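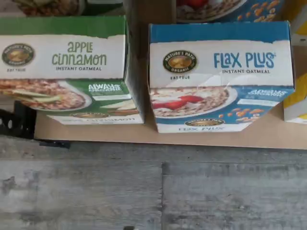
From: Niamh Brophy
To: pantry list
Subject: Re: Opened oatmeal cartons, shelf 54

Ohemaa Fiadzo wrote:
> Two queries before I do the February shelf check. Do opened
> cartons of instant oatmeal go back with the sealed ones, and
> does each flavour get its own line on the stock sheet? The
> Weston sheet has them all under "cereal, hot".
> Also, do we still flatten the empties?

Opened cartons are kept apart from sealed ones. Put them at the front of the shelf, printed face outwards, so that the flavour can be read without lifting anything.

Each flavour has its own line. Apple Cinnamon and Flax Plus are both Nature's Path instant oatmeal and both say "always organic" on the front, so check the flavour name and don't sort by brand. The top band is green on Apple Cinnamon and blue on Flax Plus, if you are reading from the far end of the aisle.

If the top is torn, look for the best-before date before you discard any loose card. Where it can't be found, write "no date" on the sheet and leave the carton out for Yu-na.

Record sachets, not cartons, once a carton is open. A line that drops below 60 sachets goes on the next order.

Empties are still flattened. They go in the cage by the back door, which takes 400 if they are stacked on edge.

The "cereal, hot" heading is left over from the old sheet. I will take it out tonight.

Niamh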